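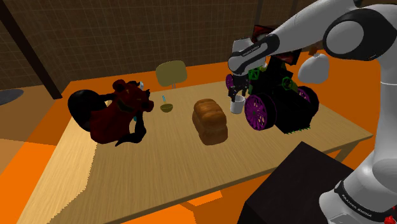 Glaze test, matte white over stoneware – March, second batch

Urkton clay body, same bag as the first batch. Sixteen tiles cut from one slab, stamped on the back before drying. Bisque fired in the small kiln with no problems. Weighed dry afterward and set aside any tile that showed a hairline at the foot. Two did, both from the thin end of the slab.

Base recipe mixed to 400 g dry. Actual weight in the bucket after sieving and drying back a sample came to 398 g. The rest is on the sieve and on the brush. Not going to chase it.

Water: started at 300 g, too thick, dragged on the tile and left ridges. Added more in small amounts until a dipped finger showed a smooth coat with the nail edge still visible. Did not record the final water weight. Next time put the jug on the scale before and after.

Application
Three-second dip for the first row, five-second for the second, two short dips for the third. The double dip crawled at the rim on most tiles. Pinholes on the five-second row, mainly where the bisque had been handled. Wiped the remaining tiles with a damp sponge and let them stand overnight before dipping. Fewer pinholes on those.

Firing
Bottom shelf ran cooler than the top again. Witness cones on the bottom were barely bent, top ones were flat to the shelf. The controller reads from the upper thermocouple only, so its number says nothing useful about the bottom. Lourenço Mota thinks the lower element is aging and wants the resistance checked before the next glaze load. Agreed. He has the meter.

Cooling: opened at 198 on the display, which was too early for the flat pieces. One long tile pinged on the bench and had a crack across it by the afternoon. Hold off until the display is under 100.

Surface
Top shelf: too glossy, close to satin. Bottom shelf: dry matte, slightly chalky, marks gray when a spoon is dragged across it. Middle shelf is near what we want. The spoon marks come off with a paste cleaner but return with the next drag. For tableware this matters more than the color.

Pisel frit versus Leitão frit: swapped one for the other in four tiles, equal weight. The Leitão tiles are a little warmer in tone and broke less at the edges. Could be shelf position – they were all in the middle. Repeat with both frits on every shelf before reading anything into it.

Acid check: lemon slice left overnight on one tile from each shelf. Bottom shelf tile shows a dull ring. Middle and top show nothing by eye or fingernail.

To do
Element resistance, top and bottom.
Second thermocouple, low position. Lekport lists one with the right sheath length, lead time not given.
Remix at half quantity, log the water this time.
Slow the last part of the climb and add a short hold at the top.
Relabel the two frit tubs. The lids are interchangeable and have been swapped at least once.

Tiles are in the flat drawer under the wedging table, in shelf order, top shelf at the front. Cracked one kept with them.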